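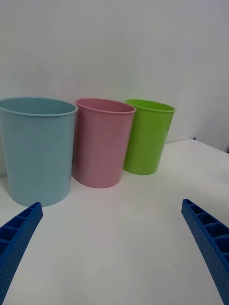
Blue, pink and green: three of the cups at Rasthorpe hall.

The plastic cups are out on the white table again, so it must be nearly time for the summer tea! I popped in on 10 July 2023 and Ariel Tiongson told me 60 people have put their names down - more than we had in May. Squash is free, cake is extra, and I've already got my eye on the pink cup. Mark Anthony Javier would still love a few more sponges, so do ring him if you can bake.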